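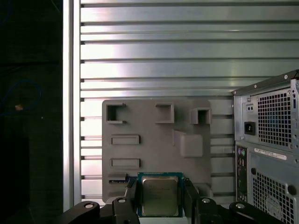

Back on the arm build at the Kelham workshop this April. The goal is still the same: pick a desktop processor out of a fixture and put it in a real motherboard. I grip the chip by two opposite sides, so the metal top faces out and the fingers stay off the underside. The gray plate behind it has pockets for the other parts too, but I'm only working on the CPU for now.

Fingers are version 8. The older ones were too thick at the tips and hit the socket frame before the chip was anywhere near level.

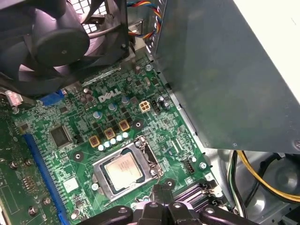 Clearance is the main problem now. I could practice on a bare board, but I want it to work inside a case, and that means planning around everything else in there. On this Dell board the power supply hangs over one side and the fan bracket comes down on the other. The socket lever also stands up on the right, so I plan to come in from the memory slot side.

Also, note to self: check the screws before the next run. Four of them on the left side.

Speed is set to 70 mm/s in open space and 8 mm/s for the last bit. Slow, but I can reach the stop button in time.
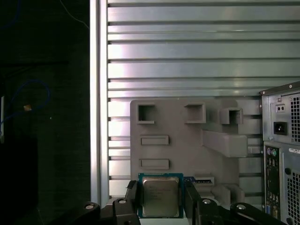
Chip upright in the fingers, fixture plate behind.

Logged 135 tries so far, 61 of them good. Most of the misses are rotation – the chip goes in a degree or two off and sits on the edge of the socket. I count that as a miss even if a tap would fix it.

Someone asked about software. It's Presora for the motion planning and a pile of my own scripts for the gripper. The scripts are not ready to share.

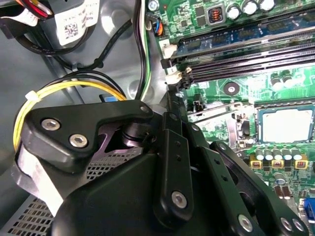
Gripper inside the case. CPU socket on the right, blue RAM stick up top.

Next job is closing the lever with the same fingers. After that, RAM. Will post the finger files once I've fixed the left one.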